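Illcombe Play Kitchen: About This Set

Hello, and welcome. This page goes with the Illcombe play kitchen collection, a group of pictures of toy food and small dishes on a white tabletop. We had a lovely time putting it together, and we've tried to write down whatever a newcomer might want to know (plus a few things only we care about).

What is in it

The collection holds 498 pictures, taken from a larger batch of 600 after we set aside the repeats. You'll meet the ketchup bottle, the banana, an orange slice and a blue bowl.

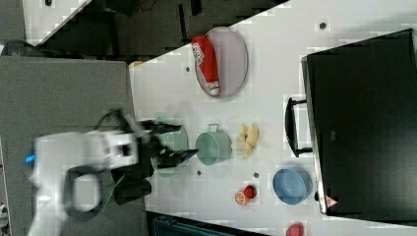
Naming things took longer than we expected! Small green dishes were called pot, cup and mug by different people, so our labels allow any of them. Please don't read much into the choice. Ketchup is always ketchup, though, and we were firm about that.

How the table is laid

There is no fixed menu and no correct seat for anything. Dishes and food are spread out with a bit of white between them, and food may sit in a dish or beside one. The colander counts as a dish in our lists, holes and all, and so does a plate or a tray.

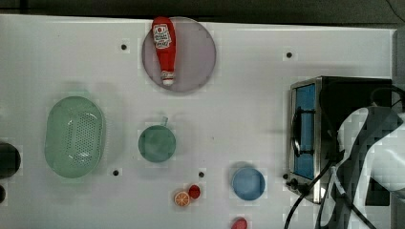
Labels and folders

Labels come in 2 plain text files, one for food and one for dishes, with the same short names used in both Skuvside and Malabanan, our earlier collections. If you used either of those, your old notes should carry over nicely. Version 5 also fixes the spelling of "colander," which had wandered quite a bit since November.

Common questions

We get a fair amount of mail through the Istodeo page, and we do enjoy it, so keep writing.
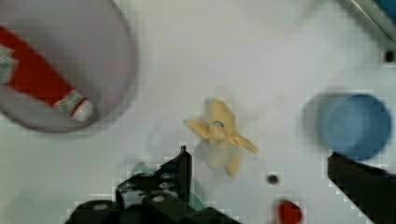

Is a peeled banana labeled differently from a whole one?

Both are filed under "banana." If you want to separate them, add a second word after the name and leave the first one as it is, so that the lists still match.

Last updated August 13, 2026.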